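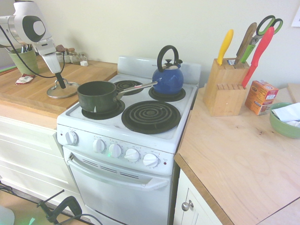
Stove checks, Unit 505

By Dagmar Beneš, 22 July 2021
3 shares | 2 comments

1. Control knobs — all five in place, labels present. OK.
2. Coils — remove and reseat each one. Front right is bare.
3. Pan handle — keep clear of the front edge. OK.
4. Packet on left counter — move back from the burners.
5. Knives — stored in block. OK.

Comments

Malsha Pramanik: Is item 2 done with the breaker off?

Dagmar Beneš: Yes — off before any coil is pulled.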